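Tarnwood Neighbors Help Exchange
Home and Property > Drainage and Paving

Print this page | E-mail this page

Water standing in gutter after street was resurfaced

Posted by peven_lot9, 26 May 2021

Our street in Tarnwood was overlaid with new asphalt in April. Before the work, rain ran down the gutter to the inlet at the corner and was gone within an hour or so. Now there is a strip of water along the curb in front of my driveway that stays for 3 days after a storm. It is deepest just downhill of the driveway and thins out toward the neighbor's mailbox.

The curb and gutter are the original concrete. The contractor was Skallico. I called them and was told the paving "met grade" and that anything in the gutter is the city's responsibility. The city says to fill out a form. Before I do that I would like to know whether the overlay can cause this, or whether the gutter has settled and I only started looking at it once the new surface went down. I have a four-foot level, a garden hose and a tape measure. I don't own a laser level and would prefer not to rent one.

Also, is it legal for me to grind the gutter down myself? A relative has a grinder.

Posted by gradeandpipe

An overlay does not change the slope of the gutter itself, but it can change where the water is held. Two cases are common.

First case: the paving crew did not mill the edge deep enough before placing the new mat, so the asphalt stands above the lip of the gutter. A small amount of this is normal. Many specifications ask for the finished mat to be slightly higher than the lip so that water drains off the road and into the pan. This does not cause ponding along the curb, although it does narrow the flow when debris collects against the step.

Second case: asphalt was carried over the lip and into the pan, or loose material from the milling was left behind and has packed into the flow line. Both act as a dam. A ridge less than half an inch high will hold water a long way back on a flat street.

Third, and unrelated to the paving: the gutter has settled. Slabs on either side of a driveway apron often move separately, and trucks turning over the joint make it worse. Heavy paving equipment parked on the edge could have contributed, but you will have a hard time proving it.

To tell these apart, you need the slope of the flow line. The method with a four-foot level is slow but good enough:

Sweep the gutter clean first, down to bare concrete. Use a flat shovel on anything that has set up. Do this for the full distance from the driveway to the inlet, including the throat of the inlet.

Set the level in the flow line, parallel to the curb, with the uphill end touching the concrete. Raise the downhill end until the bubble is centered. Measure the gap under the downhill end and write it down. Move the level down one length and repeat. Chalk each position on the curb so you can find it again.

If the level has to be raised at its uphill end instead, the slope is reversed at that point and you have found part of the low spot. Check the level against itself by turning it end for end before you begin. A cheap one can be off by more than the slope you are trying to measure.

For reference, a gap of a quarter inch in four feet is roughly a half percent, and that is about as flat as concrete gutter is normally built. At less than that, small irregularities are enough to hold water.
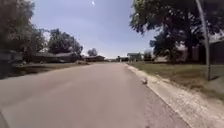

Once you have the readings, run the hose from the high side for ten minutes, shut it off and wait. Mark the edge of whatever remains with chalk. Measure the length and the greatest depth. Water that is gone after sweeping was a debris problem, and you can stop there.

If it remains and your readings show a reversed section, it is settlement. Attach the readings to the city form. Inspectors respond better to numbers and a sketch than to "standing water."

Do not grind it. In most places the curb and gutter are in the public right of way, and altering them without a permit makes the repair yours. Grinding also removes the finished surface, and the exposed concrete wears faster in freezing weather.

Posted by borbely_side

Same thing happened on Borbély Lane. It was leftover asphalt crumbs in the gutter. Took a flat shovel and a push broom and an afternoon. Check the inlet too, ours was half full of it.

The form does get read, but it took 4 months before anyone came out. Put "water across driveway, ice hazard in winter" in the first line if that applies to you — it goes in a different pile.

Posted by peven_lot9

Swept it and took readings. There was packed grit for most of the length, and the water is shallower now, but two positions below the driveway read backward, by an eighth of an inch and by slightly more than that. I have sent the form in with a sketch and will leave the grinder alone.

Contact us | Copyright Tarnwood Neighbors Help Exchange | Back to top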